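Workshop Tips: Setting Up a Simulated Arm Before You Clear the Real Bench

These notes come from our work at Stercombe on varied rooms in training. Remedios Palacios ran the simulations and Cadi Lougher did the bench trials. The question was whether an arm trained in many different-looking rooms would pick up small parts better in a real workshop. It did. Trained in one plain room, the policy managed 2 of 12 bench picks. Trained across 860 rooms, it missed 2 of 12.

Measure the bench first
Take the length, width and height of the top with a steel tape. Model the real height, even if the rest of the room is made up. Our worst early results came from a table modeled too low.

Change the surfaces, keep the task
Swap wall paint, floor pattern and table finish from one room to the next. Leave the arm, the part and the goal alone. We got little from changing the part's shape at the same time, and it made failures hard to trace.

Start with one part
Put a single small object within easy reach and leave the rest of the top bare. Add clutter after the arm can do the simple pick.

Check the shadows
Look at a few rooms by eye before a long run. A table shadow on a busy floor is a good thing to have in the mix, and parquet is about as busy as floors get.
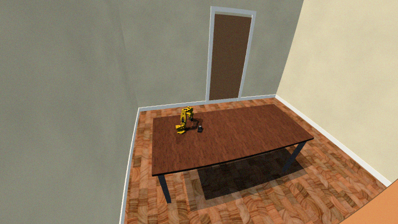 Moving to the real bench
Bolt the base down and run the first picks at low speed. Keep the lamp where it is for a full set, then move it and repeat. Write down every miss, including where the part was sitting. Cadi's miss notes were more use to us than the score.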